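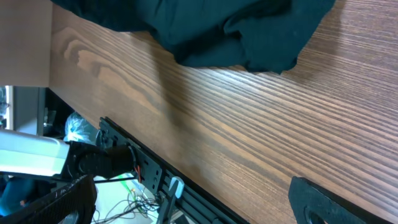 Attachment 1. Tabletop and teal cloth.

Ticket 715
Product: Tilau commuter backpack
Subject: Main zipper splitting behind the slider, left side
Status: Closed
Handled by: Laiba Talpur, Bomolska product support

Customer's first message

I bought the Tilau in June to replace an old messenger bag. I use it every workday, bike to the station and then the train. For the past week the main zipper has been opening up behind the slider after I close it. It happens on the left side, right where the track goes around the top corner. The teeth look closed for a second and then pop apart when I put the bag on. I carry a laptop, a charger, lunch and a rain jacket. Nothing is broken that I can find and no teeth are missing. I would like to know if this can be fixed or if I need to send it back. I don't want to be without the bag for long.

Reply from support, 9:40 a.m.

Thank you for the details. A zipper that closes and then splits is often a slider problem. The slider has two plates, and when they spread apart a little they no longer press the two rows together hard enough. Lint or grit in the track can do the same thing, so please try cleaning first.

Empty the bag completely, including the laptop sleeve. Run the slider to the end of the track. Brush both rows of teeth with a dry toothbrush, then wipe them with a damp cloth and let them dry. Close the zipper slowly with the bag empty and tell us if it still splits. Also, does the Tilau have one slider on the main compartment or two? We sold both versions.

Customer, 6:15 p.m.

Two sliders. I cleaned it as you said and quite a lot of gray fluff came out of the corner. With the bag empty it now closes and stays closed. I put my things back in and it split again in the same spot. I tried meeting the sliders on the right side instead of at the top, and that was better but not perfect. The one that starts from the left is the one that leaves a gap. The other one seems fine.

Reply from support

That helps. If one slider closes the teeth and the other leaves a gap over the same stretch, the track is good and the slider is worn. Two more questions before we decide on the repair.

Is the laptop sleeve the flat style or the one with the padded lip? The padded lip was made for smaller laptops. With a large one in it, the lip pushes out against the top corner.

Do the compression straps get tightened before or after you close the bag? They should be loose while you zip and tightened afterward.

Customer

Padded lip. It is a big laptop and it does stick up past the lip. I never touch the straps. They have been pulled all the way in since I got the bag. I will let them out and try again tonight.

Customer, later message

Let the straps out. Much easier to close, and I made it to work and back with one small gap near the corner. So it is better but the left slider still isn't right.

Internal note (L. Talpur)

Straps were adding load at the corner. Left slider worn on top of that. Zipper tape OK per customer, no fraying. Covered under warranty, no charge. Customer prefers not to ship the bag. Offered the slider kit or the repair counter at Partington. Kit is the clamp-on type, so no sewing needed. Check that stock sends the Wirner slider and not the older one, the older one is too narrow for this track.

Reply from support

We are sending you a replacement slider at no cost. It clamps on from the front, so you don't have to open a seam. Take the old left slider off first by squeezing the side of it with cutting pliers. Wear eye protection for this step. Set the new one over both rows at the straight part of the track, not on the curve, and tighten the screw until it is snug. If you would prefer that we do it, the Partington counter can fit it while you wait.

Customer

Kit arrived, but I went to Partington after all because my pliers were too big to get in there. They had it done before I finished my coffee. I have used the bag for four days with the full load and no gaps. The straps stay loose until it is zipped now. Please close this.

Resolution

Left slider replaced. Customer advised on strap use. Unused kit may be kept as a spare.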